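Furnished-rental firm moves room staff to robot simulator

SUSVILLE – Workers who set up furnished apartments for Mirkano are now spending part of their shift at a computer, checking how a robot arm handles a room before one is sent to a real address.
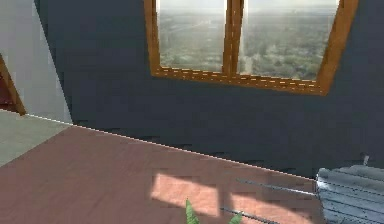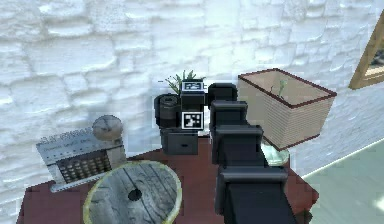 Computer-generated rooms from the simulator. The arm is in the second image. Credit: Usiten

The software comes from Usiten, which also supplies the arms. Mirkano plans to use them for light table work, such as putting out lamps and small decorations, while its crews keep the lifting, cleaning and final walk-through.

The simulated rooms include windows, plants, lamps and changing light. In one of them the arm reaches across a round maroon table, with a lamp standing close to it. Staff mark any run in which they would have placed an item differently or kept the arm farther from something breakable.

Four employees moved to the new work in February and have reviewed 2,000 runs between them. Each had 30 hours of paid training. Their hourly pay stays the same, but the early van shift has been dropped for them and they start at 9 a.m.

Amber Dierckx set up apartments for Mirkano before joining the group. "My back is better and my eyes are worse," she said. "I still go out on Friday. I'd lose my feel for the rooms if I didn't."

Mirkano said no jobs will be cut during the 90-day trial. It has made no promise for the period after that – a point workers raised at a meeting at the Wouters warehouse. The company said it would meet with them again before the trial ends.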